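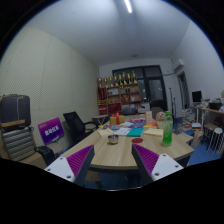

Skanine is a table of short household notes about liquids stored and used indoors: dish soap, vinegar, mouthwash, floor cleaner, cooking oil, juice and similar. Each record holds one note, the room type it refers to, and a set of labels added by hand. The notes were written by adults keeping a home or office log over several weeks. Many writers name a product only by how it looks, so the label set has to cope with entries as thin as "clear plastic bottle, green cap, bright green liquid", like the one near the right edge of the table, with no product name given. Such entries get the product code UNK and keep their color and container labels.

Contents

The release has 880 records in one tab-separated file, notes.tsv, encoded as UTF-8. A second file, labels.tsv, lists the allowed label values. A third, changes.txt, covers edits made after the first upload.

Fields

id – record number, unique, not reused after deletion
note – the text as written, with spelling left alone
room – kitchen, bath, laundry, office, garage or other
product – one of 63 product codes, or UNK
container – bottle, jar, jug, can, pouch, bowl or other
color – color word used by the writer, lower case; blank if none
amount – the amount as written, not converted
site – Mondal or Jarkholm

The 63 product codes do not include UNK. A record can have only one product code. Where a note mentions two liquids, it was split into two records and the full note text appears in both. Anyone counting words should drop duplicates on the note field first.

Splits

train: 546 records
test: the remaining records

The split was made by writer, so no writer appears on both sides. It was not balanced by room. Garage notes are rare in test and per-room scores for that value should not be reported.

Collection

Writers at both sites were given a blank page per day and one instruction: write down any liquid you open, pour, move or throw out. Notes longer than 400 characters were cut at the last full sentence. Mondal writers used a web form. Jarkholm writers used paper, and their notes were typed in later by a single typist, which may explain the lower rate of typing errors at that site.

Labeling

Two labelers worked separately on each record. Disagreements went to a third. The most common one was between "jug" and "bottle" for large containers with a handle; the final rule is that a molded handle makes it a jug. Color was copied from the note and never guessed from the product.

Known problems

Amounts mix cups, ounces, milliliters and phrases such as "half left".
The code for vinegar covers both cleaning and cooking use.
Juice and drink mix share one code in September records and have separate codes after that.
A few office notes describe water only. These were kept.

Not suitable for

Safety advice, poison lookup or any estimate of how much of a product a household uses. The labels follow what a writer said, and no contents were checked.

Loading

Read notes.tsv with quoting turned off. Some notes contain a single unmatched quote mark, and parsers that expect quoted fields will merge rows without a warning.

Version

Maintained by the Brerer text group. Last changed 17 Mar 2020: fixed blank room values in the Jarkholm records.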